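Week 6 handout: Cable snag on the kitchen arm
Thursday, November 26, 2020
Notes by Rawan Karaki, lab section 2

**What happened**

The arm was running the microwave task at the Skullham bench. On the return move from the open door, the cable caught on a drawer pull. The controller read the drag as payload and kept pushing for more than 200 ms before the protective stop. Joint 6 logged error 136. There were no injuries, but the connector at the wrist was bent and had to be replaced. 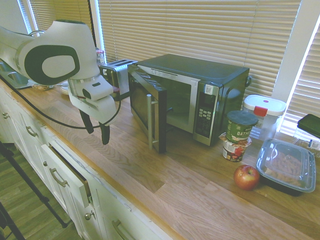
*Fig. 1. Arm at the counter, microwave door open. Note the cable loop over the front edge.*

**Causes discussed in class**

- Cable slack was set for the furthest reach and never checked at the near poses.
- The collision model included the counter and microwave. Cabinet hardware was left out.
- The payload setting dated from August, before the gripper change.

Fiona Ogilvie raised the stop threshold as a fourth cause. We left that open; see the Jelier reading, section 2.

**Before your next run**

1. Jog through every waypoint at low speed and watch the cable, with one hand on the stop.
2. Close all drawers and keep people out of reach of the arm.
3. Re-enter the payload and initial the log.

Do not clear a protective stop until you have found what the arm was pulling on. Send log questions to Huguette Leblanc.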